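Student Projects / Packaging and Materials
May 18, 2020
By Oskari Hirvonen and Edeltraud Eberhard

Closing Cartons With Less Tape: Final Report

Our project looked at how much tape a small shipping room uses and whether it could use less. Foleck, a mail-order seller of garden seeds, let us go through its packing records from last August. In that month the shop sent out 2102 cartons, nearly all of them in one size.

Packers at Foleck were taught to close each carton with an H pattern, meaning one long strip down the middle and a short one across each end. We compared this with a single strip that runs over both edges. 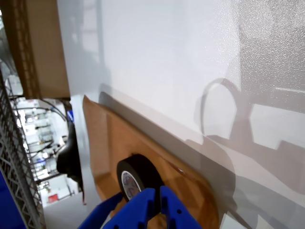 For the drop test we packed 20 cartons with the same weight of seed packets and split them evenly between the two patterns. Each one was dropped on a corner, on an edge, and then flat. In the single-strip group, two cartons opened at one end. None of the H cartons opened, but they took more than twice as much tape.

We then repeated the single strip with a longer overlap on each side. It held every time — even on the corner drop, the hardest of the three.

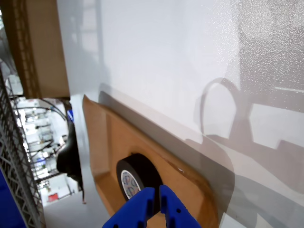

Humidity was not controlled. The cartons were stored in the Pichler building, where the heating was off for part of the spring, and damp board may hold tape less well. We would want to run the test again in a dry room before Foleck changes its packing instructions.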